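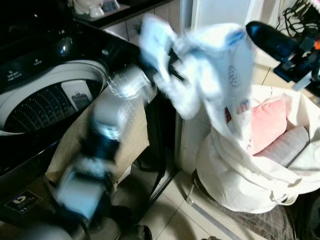 Fledby tenants to get shared laundry rooms back

Wednesday, October 8, 2025

Tenants in four apartment buildings on the east side of Fledby will have working laundry rooms again by the end of the year, under an agreement reached with the buildings' owner, Arkine Housing.

The basement laundry rooms closed in July after the company that ran them let its contract lapse. About 600 people live in the four buildings, and most of the apartments have no hookups for a washer. The leases do not allow portable machines that drain into a sink.

Under the agreement, Arkine will put new washers and dryers in all four basements and run them itself. The first room, at the Avska Street building, is due to open in November. The other three will follow as the plumbing is finished.

A wash will cost $4, the same as before the closure. Dryers will be included in that price for the first load of the day. Payment will be by card or by a prepaid tag sold at the leasing office, and the old coin boxes will be taken out.

Unnur Hauksdóttir, who manages the buildings for Arkine, said the company had expected to find a new operator over the summer.

"We asked for bids twice and got one reply, and it would have doubled the price of a wash," she said. "At that point we decided to buy the machines and do it ourselves. It took longer than we wanted."

The nearest public laundromat is on Ji Avenue, a bus ride from most of the buildings. It closes at 8 p.m. on weekdays, and tenants who work late shifts said they had been left with weekends only.

Man-sik Min, who has lived in the Avska Street building with his wife and two children since it opened, said the family had been spending most of Saturday on laundry.

"You wait for the bus with the bags, you wait for a machine, you wait for the bus again," Min said. "My daughter does her homework there now. She knows everyone."

Min was one of the tenants who wrote to Arkine in August asking for a rent reduction while the rooms were closed. The leases list laundry as a building service but do not say how many machines must be provided or how quickly a closed room has to reopen.

Arkine has agreed to a credit for each household that was on a lease during the closure. It will show up on the December rent statement and tenants do not need to apply. Households that moved out over the summer can ask for a check by writing to the leasing office before the end of January.

Hauksdóttir would not give the total cost of the project. A permit filed with the town puts the plumbing and electrical work at the Avska Street building at $4,000, not counting the machines. Permits for the other three buildings have not been filed yet.

The work includes new drain lines and a floor drain in each room. Tenants had complained for years about water standing near the back wall at Avska Street, and a town inspection last spring noted a cracked drain pipe there. Arkine said the pipe has been replaced.

The rooms will be open from early morning until late evening, with a door that unlocks with the same key fob used at the front entrance. Before the closure the basements were open all night, and some first-floor tenants had asked for limits because of the noise from the dryers. Hauksdóttir said the exact hours would be posted in each lobby before opening and could change after a trial period.

Guests and people from outside the buildings will not be able to use the machines – something the old operator had allowed.

Min said he was satisfied with the agreement but would have liked a firm date for all four buildings. "Ours is first, so I can't complain," he said. "The people on the hill have the same problem, and they have the longest walk to the bus."

Until the rooms open, Arkine will keep paying for a van that takes tenants to the Ji Avenue laundromat on Saturday mornings. The van started running in September and leaves from the Avska Street parking lot. Seats have to be reserved with the leasing office by Thursday afternoon. There is room for two bags per person.

A meeting for tenants with questions about the credit will be held in the Avska Street lobby later this month. The leasing office said it would put a notice with the time under each door.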